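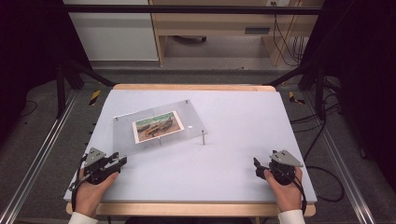
Section 3: Setting up the table and running a first session

The Halliday hand gripper kit comes as a pair, one for each hand, and is used on a flat table inside an open support frame. Set up the table before you connect the grippers. The parts you move should be easy to reach with both hands, and there should be clear space to work in, as with the picture card resting on the raised clear panel at the far left of the table and the white top left bare between the two open grippers. You can use a different panel or different objects, but try your first session with something flat and light.

Before you start

You will need the two grippers, their cables, the control box and the charged battery pack. Check that the firmware on the control box matches the version printed on your delivery note. If it does not, go back to Section 2.

CAUTION: Keep fingers out of the jaws when the control box is switched on. The jaws can close without warning during the start-up check.

Placing the table

1. Stand the table on a level floor, inside the uprights of the frame. The standard frame is 1240 mm wide between the uprights.

2. Leave at least 200 mm between the table and each upright. Cables need room to move here.

3. Set the table top at 700 mm from the floor. Taller users may want it higher - spacer feet are sold separately by Loltton.

4. Wipe the white top with a dry cloth. Do not use polish. A shiny surface gives poor tracking under strong ceiling lights.

5. Mark the position of the table on the floor with tape, so that it can be put back in the same place after cleaning.

Fitting the grippers

1. Switch off the control box at the rear.

2. Plug the left gripper into the socket marked L and the right gripper into the socket marked R. Push until the collar clicks.

3. Slide your left hand into position with the metal plate facing up and the thumb free to rest on the side of the body. Do the same with the right.

4. Let each cable run back over the wrist and down towards your sleeve. It should hang in a slack loop. A tight cable pulls the gripper round and makes your wrist ache within minutes.

5. Switch on. Both sets of jaws close once and open again. Wait for the steady green light on the control box.

Note: Long cuffs can catch on the cable connector. Fold them back or fasten them.

First session

1. Start with both grippers over the near half of the table, jaws open and pointing inwards. The control box takes this as the rest position.

2. Press the foot switch once to begin recording. You will hear one short tone.

3. Move one object at a time. Close the jaws gently, lift, move, set down, open.

4. Go back to the rest position and press the foot switch again. Two short tones mean that the session has been saved.

5. Repeat the same task 3 times before you change anything on the table.

If you hear a long low tone, the session was not saved. The usual cause is a gripper held outside the tracked area. Check the edges with the Trustel viewer on your computer, then record again.

CAUTION: Clear panels on legs tip easily if pressed near a corner. Pick up cards and other flat objects by the edge, with the jaws nearly level.

Cables on the floor

Run loose cables away from where you stand and keep them clear of chair wheels. Do not coil the spare length tightly while the kit is in use. If a cable cover is split, stop work and order a new cable from Sunex, part group C.

Changes in the June edition

Step 5 under "Placing the table" is new. The wording of the tones was corrected by Hussam Issa. Send any other corrections to Cameron Quinlan at the address on the back cover, with the serial number of your control box.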